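Chapter 4
Chores: What Machines Can and Cannot Yet Do

If you have ever carried a bag of shopping home, put it down on the kitchen worktop and found everything in its proper place ten minutes later, you have done something that would keep a whole laboratory busy for a year. You probably did it while talking to somebody, or with half an ear on the radio. The tins went in one cupboard and the bread in another, the soft fruit came out before the potatoes could squash it, and at no point did you stop to work out how hard to hold a tomato.

We begin the second part of this book with chores because they are where most people's hopes for robots begin (and, it must be said, where a good many of those hopes have come to grief). Chapter 3 took us round the Brorport works, where a row of arms lifts the same casting from the same spot 3277 times in a shift. Those arms are strong and very patient, but they depend on the casting being where it was last time. Move it by the width of a thumb and the line stops. A kitchen, or the back room of a greengrocer's, moves everything by far more than that, all day long.

So what happens when we ask a machine to deal with a crate of vegetables? Most research groups start with toy produce, which doesn't bruise or go off over a long weekend, and which can be dropped 200 times without anybody having to mop the floor.
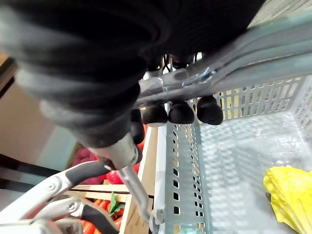
Figure 4.1 Toy produce in a wooden crate, with a perforated plastic basket alongside, seen from near a robot's gripper.

Look at how the carrots lie together at the bottom of the crate. You or I would slide two fingers down beside one and wiggle it free, feeling our way. A gripper must choose a spot, get its fingers past the neighbours and the side of the crate, close on one thing only, and then know whether it has hold of anything at all. Each of these is a problem in its own right, and we shall take them in turn.

It helps to be careful about what we mean by "can". The Roter trials, which we shall come back to in Section 4.3, gave an arm 50 goes at emptying a box and counted 40 as successes. That sounds splendid until you picture a helper at home who makes a mess of the job one time in five! Ravitz and Daher, the two systems compared at the end of the chapter, were each judged more strictly, and their scores look poorer for it.

4.1 Picking one thing from many

Let us start with the plainest case, a single object lying by itself on a flat table.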